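Jurkstead Residents' Help Pages
Furniture and Shared Rooms
Care of a knotty wooden table top in a shared kitchen

Posted by Iida Nurmi
October 28, 2024

I should be grateful for advice on the care of the long table in the shared kitchen at Jurkstead. The top is of pale wood with a good many knots and was supplied without any finish that I am able to identify. The kitchen is used by the residents of two staircases, and the table serves for breakfast, for the sorting of deliveries and for the monthly repair evening.

Three matters require attention. First, the surface has become slightly rough in the places where people usually sit. Secondly, there are darker areas which some residents consider to be stains and others consider to be part of the wood. Thirdly, a basket is generally kept on the table for bread and fruit, and I have received a complaint that it will mark the top if it remains there.

I have been offered a tin of Pular oil by a neighbour, but I do not know whether it is suitable for a surface on which food is placed. I would also wish to know whether the table must be withdrawn from use during the work, as notice would have to be given to both staircases. We have abrasive paper in the repair cupboard but no machine sander, and I would prefer to avoid hiring one.

Posted by Gopinath Bhat

The darker areas should be examined before any sanding is undertaken. A knot is part of the timber and passes into its thickness. It cannot be sanded away, and an attempt to do so will leave a shallow dip which is far more noticeable than the knot itself. A stain, by contrast, usually lies near the surface and often has a ring or a run to it. Wipe the area with a damp cloth and look at it from a low angle in daylight. If the grain bends round the dark place, it is a knot. If the grain passes straight through it, a stain is more likely.
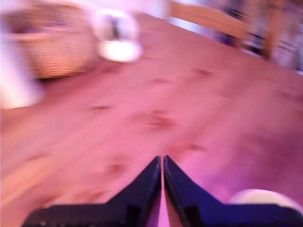
A woven basket may remain on the table provided that its base is dry and it is lifted when the table is wiped. Damage is normally caused by water held underneath the weave, and by grit which has collected there and is then dragged across the wood. A circle of felt or cork beneath the basket is sufficient. Plates and bowls with an unglazed foot should be treated in the same manner.

As to the roughness, the procedure which I would recommend is as follows.

Clear the table completely and wash it with warm water and a very small quantity of washing-up liquid. Do not flood it. Leave it overnight.

Sand by hand, along the grain, with a fine paper wrapped round a cork block. Work over the entire top, as a patch treated on its own will show as a paler area once oil is applied.

Remove the dust with a vacuum cleaner and then with a cloth which is barely damp. Allow the surface to dry.

Apply the oil thinly with a lint-free cloth, leave it for the period stated on the tin, and wipe off all that has not been absorbed. Apply a second coat on the following day if the wood appears dry.

The table should not be used until the oil has hardened. The tin will give the period, and I would add 2 days to it in a cool room. Used oily cloths must be spread flat outdoors to dry or soaked in water before disposal, as they are capable of catching fire when left in a heap.

I cannot comment on the oil you have been offered. The label should state whether the product is suitable for contact with food when dry. If it does not, I would decline it.

Posted by Valtteri Miettinen

Just oil it. Ours at Custton has had nothing else and it is perfectly acceptable. Knots are normal in this kind of wood and residents should be informed accordingly.

Posted by Ilari Tuominen

I agree in the main with Gopinath Bhat, with one reservation concerning the paper. The word "fine" is understood differently by different people. For a table which is only slightly rough I would not go below 500 grit, and 800 is pleasant for a last pass by hand after the first coat - very lightly, and only once that coat is dry. If the roughness persists after this, a coarser paper will be needed, but it is preferable to discover that on the underside or at one end.

Please also check whether any of the knots is loose. Press each one with the thumb. A knot that moves should be fixed with a little wood glue, and the glue allowed to set, before the sanding is begun.

Posted by Iida Nurmi

I am obliged to all who replied. The damp cloth has been tried, and the grain bends round every dark place but one, near the window end. The tin carries no statement concerning food and has been returned to my neighbour. Notice will be given to both staircases for the work to be done in November, and the basket will stand on the sideboard until it is finished.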